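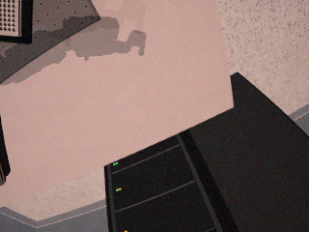 The slow part was letting go of the controls at the right moment, according to one operator at Brunstead, where staff are teaching a simulated robot arm by remote control.

Home | News | Labs | Contact

The project, called Pultix, began on 28th May. Operators steer the arm through lab chores such as handling well plates – 12 runs per session, 18 on longer shifts.

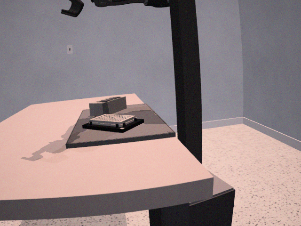 Each run is saved and used to train the arm's software. Hedwood, which is paying for the work, expects first results in July.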